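5.2 The open day as a test of the folding station

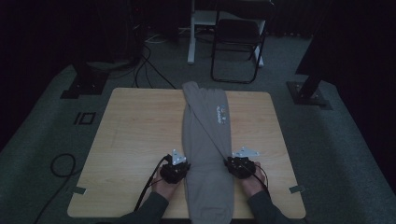 Figure 3. Trouser folding with the paired handheld grippers, one gripper at the right edge of the garment.

Margus Ozoliņš objected, when an early plan of this section was passed round, that an open day measures the patience of the public and very little else, and that any figure taken from one should be kept well apart from the laboratory results in Section 4. We have followed him in the second point. The numbers below are reported separately and are not pooled with the earlier trials. On the first point we disagree in part, for reasons given in 5.2.3.

5.2.1 Arrangement

The demonstration was held at the Nonby site on 4 Oct 2020. Visitors were admitted in groups, and each group saw the same programme: a short spoken introduction, one fold carried out by an operator with the handheld grippers, and then an attempt at the same fold by the Tratow arm working from the recorded folds. Anyone who wished could then try the grippers. The handheld part was given first in every session, so that visitors had seen the fold done by a person before they saw the arm attempt it.

The garments were sweatpants, as shown in Figure 3, laid lengthwise on the table with the waistband over the far edge and the legs reaching past the near one. This layout differs from the one used in Section 4, in which the whole garment lay within the tabletop. It was adopted because it lets the operator reach the lower part of the legs without leaning, and because a group standing to one side can see both ends of the cloth. It has a cost. Cloth that hangs over an edge pulls on the part that lies flat, and a weak pinch is more likely to slip. Readers comparing the two sets of results should bear this in mind.

Creases were not smoothed out before a fold. In the laboratory trials each garment was flattened by hand, and two of the Section 4 reviewers had asked what would happen if this step were left out. The grippers were cabled throughout, and operators were told to keep the cables clear of the cloth but were given no further rule about them.

5.2.2 Procedure and results

A fold was counted as complete when one leg had been brought over the other, the hem ends lay within one hand's width of each other, and the garment had then been folded once across. Visitors were shown this rule on a printed card. They were not told that the attempts were timed, although a notice at the door said that records were being kept and that no names would be taken. An attempt ended when the fold was complete, when the visitor put the grippers down, or when 125 seconds had passed.

In all, 200 attempts were made by visitors. Of these, five were thrown out because the recording had stopped before the attempt did. The remaining attempts contained 1,447 separate pinches, where a pinch is any closing of a gripper on cloth followed by movement of that gripper. Pinches that closed on nothing were logged but are not included in this total.

Three kinds of fault account for most of the failed pinches. The commonest was a pinch taken too far from the edge of the garment, so that the cloth bunched as it was lifted. Next came pinches that took hold of both layers of a leg when the visitor meant to take the upper one. The third was a slip during lifting, and this occurred mainly towards the waistband, which agrees with the remark above on hanging cloth. The Flakus labelling tool separates the first two faults reliably. It does not separate the third from a deliberate release, and these cases were marked by hand by two of the authors working apart. Where they differed, the pinch was left unlabelled.

The arm was run once in each session. Its faults were of the same three kinds, but in a different order, with double-layer pinches the most frequent. The present controller chooses its grasp height from the tabletop and takes no account of how the cloth is layered, and a darker line down the middle of a garment, such as a fold leaves, was sometimes treated as an outer edge. Nesma Ouazzani has since changed the edge detector to reject lines with cloth on both sides. The change was made after the open day and has not been tested with visitors.

5.2.3 Use of the data

The case for keeping the visitor data rests on its faults. Trained operators using the grippers in July produced very few bunched pinches, and a controller trained on those recordings alone had almost nothing to learn from when it met one. Visitors made this mistake freely and then, in many cases, found a way out of it: they let go, moved the gripper to the edge and took hold again. These recoveries are short, and most can be cut from the recordings without further labelling.

The limits are plain enough. Visitors chose for themselves whether to take part. They had watched others in their group beforehand, so the attempts within a group are not independent, and we did not record the order in which people came forward. Left-handed visitors were not noted. The grippers were set to a single opening width, which some visitors with small hands found awkward to hold, and the Zuccaro grip sleeves ordered for this purpose did not arrive in time.

For these reasons the completion times are given in the appendix only, without tests of significance. The recovery clips are used in Section 6, where they form a separate training set and are never mixed with the clips used for evaluation.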